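Kullia Half Marathon: entry changes and start times for March

2023-11-21

Registration for the Kullia Half Marathon is open on the club website, and there are a few differences from last year that runners should read before they sign up. The race will again be held on the last weekend in March, starting and finishing at the Drasley athletics track.

The field is capped at 600 runners. The cap is set by the town, which issues the road permit, and we can't go over it. Last year the race filled up well before the deadline and 94 people ended up on the waiting list. Most of them did not get in. If you want to run, please enter early.

There will be two start waves this time. Wave one goes at 8:30 a.m. and is for anyone expecting to finish in under two hours. Wave two goes at 8:45 a.m. Your wave will be printed on your bib. You can move back from wave one to wave two on the morning of the race without telling anyone, but you can't move up. Timing is by chip, so your result is counted from when you cross the start line.

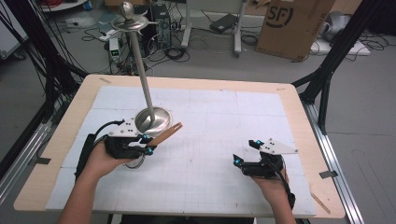 The course has changed between miles four and seven. The old route followed the river path, which is closed for bank repairs and will not reopen until the summer. Runners will instead turn left at the Kuzmenko bakery, go up Orchard Road and come back down past the water tower. Expect one long climb. It isn't steep, but it comes early, and people who went out fast on the test run paid for it later. The rest of the course is the same, including the flat stretch along the county road to the finish. The new route has been measured and certified, so times will count for qualifying purposes. The course record from the old route will be kept on the books separately.

Water will be at miles three, six, nine and eleven. The tables at six and eleven will also have sports drink. There are no gels on the course, so bring your own if you use them.

Bib pickup is at the Uvgate store on Main Street the day before the race, from 10 a.m. to 6 p.m. Race morning pickup is at the track and closes at 8 a.m. Bring a photo ID. You may collect a bib for someone else if you have a copy of their ID and their confirmation email, either printed or on your phone.

Transfers to another runner are allowed until the first of March. After that, entries can't be transferred or deferred. Refunds are not given except when the race is canceled by the town.

Parking at the track is limited and the lower lot will be closed for the finish area. Use the high school lot, a ten-minute walk away. Roads on the course close at 8:15 a.m. and reopen in sections as the last runners pass. The time limit is three hours from the start of wave two.

The Thursday-style long training runs many of you asked for will not return this winter, but the early morning group still meets at the track gate at 6:30. All paces are welcome. Bring a headlamp and something reflective.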